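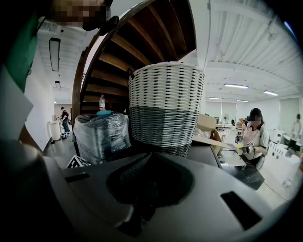

Grasitz School of Home and Interior Studies — Department of Household Organization

Chapter 7
The Space by the Stairs

Almost every house with two floors has a place where things stop on their way to somewhere else. In many homes this place is the floor near the bottom of the stairs. A spiral staircase makes the question more interesting, for its outer side is a curve, and straight furniture does not fit well against a curve. A tall woven basket, such as the one standing by the brown wooden stairs on the opening page of this chapter, takes little floor and has no corners to hit with the knee.

In Chapter 6 we studied closed storage: cupboards, drawers and boxes with a lid. Now we turn to open storage and to the objects which are waiting. A water bottle with a red cap, or something wrapped in clear plastic film, may be put down near the stairs for one minute and remain there until the weekend. We will call such objects "resting items." The term was proposed by Thoa Khương in her lessons at Grasitz, and we keep it because students remember it easily.

What you will learn

After this chapter you should be able to measure the free floor beside a curved staircase, to choose a container of suitable height and width, and to make a simple rule for resting items which the whole household can follow. You should also be able to explain the difference between a container that stores and a container that only carries.

Before you begin

You need a tape measure, a pencil and a large sheet of paper. Read again the pages on walking paths in Chapter 3, especially the Vidal house plan, which we will use a second time in this chapter.

7.1 Looking from below

The treads of a spiral staircase may be open, so that the wall behind can be seen between them. Such stairs give a light feeling to the room, but they hide nothing. Whatever is placed behind or under them stays in view. Phong Ngô, who prepared the drawings for this book, advises to sit on the floor before choosing a container, and to look at the stairs from the height of a small child. From there one sees the underside of each tread and also the dust.

The color of the container deserves some thought too. A basket which is pale in the upper part and darker gray in the lower part can be practical in a hallway — marks from shoes and from the mop show less on the gray. Against brown wood the pale part is still easy to find in the evening.

Measure first the width of the walking path, at its narrowest point, and write it on your sheet. Then mark where the first tread begins. The container must stand outside both lines.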